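Section 4 — Running the tidy-up arm on shift

July, Eetu Eskola, Clolomley floor support

Read this before you touch the job list. It's for the games return desk people, not the techs. The techs have thier own sheet.

What changes for you: the arm does the pick-ups and put-backs. You do the checking, the odd shapes and anything with a lid that won't stay shut. Same number of people on shift as before, different jobs. Saqib Swati has the new rota, ask him and not me.

4.1 Before start

1. Log in at the desk screen. Your own badge — no sharing.
2. Open the Tidemstead job list. Run the simulated round first, every time a new item goes on the list.
3. Watch the whole round. Don't skip to the end.
4. Mark each pick OK or Hold. Hold needs a note, even two words.
5. Any Holds left, the real round stays locked. Call Tsion Abera or the tech on duty.

Note: the simulated round takes 11 minutes. It used to be dead time, now it's on the rota as work, so nobody should be pulling you off it to cover the counter. If they do, write it down.

4.2 Judging a pick

6. Check which way the item is standing. Boxes on edge tip easier than boxes lying flat.
7. Check the gap between the fingers against the item. Flat square things are the worst for this.
8. Check what's next to it. Chair legs, sofa fronts, table edges.
9. Not sure? Hold. You won't get marked down for a Hold. That was agreed with Catherine Jardine and it stands.

CAUTION: Do not mark OK off the thumbnail. Open the full view.

Views from the simulated round:

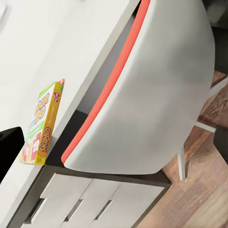
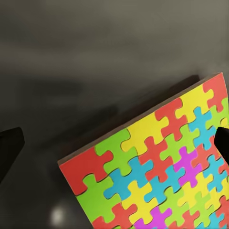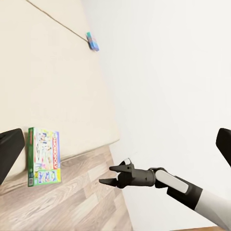
4.3 Starting the real round

10. Clear people from inside the yellow line. Customers too.
11. Press Start, keep one hand near Stop for the first 4 picks.
12. After that you can work at the desk, but stay in the room. Lunch cover has to be someone signed off on this section.
13. If it drops something, press Stop first, pick up after. Not the other way round.

Note: it's slower than you are. Kiros Wubshet can clear a shelf in half the time and has told everyone. Speed isn't the point, the bending is. The 55 or so low lifts per shift were what people kept complaining about — fair enough.

4.4 Hand over

14. Print the Hold list, initial it, leave it in the tray.
15. Tell the next person about any item you held twice. Say it out loud, the list gets missed.
16. Log out. If you leave your badge in, the next persons picks go under your name.

CAUTION: Pick counts are for maintenance. Supervisors are not to use them for reviews. If someone quotes you a number from the screen, tell Catherine.

Training on this section is paid, one session, at the Lemmont site. If you did the old version you still need the new one, the Hold rules changed. Sign-up sheet is by the kettle. Section 5 covers charging and where the spare finger pads live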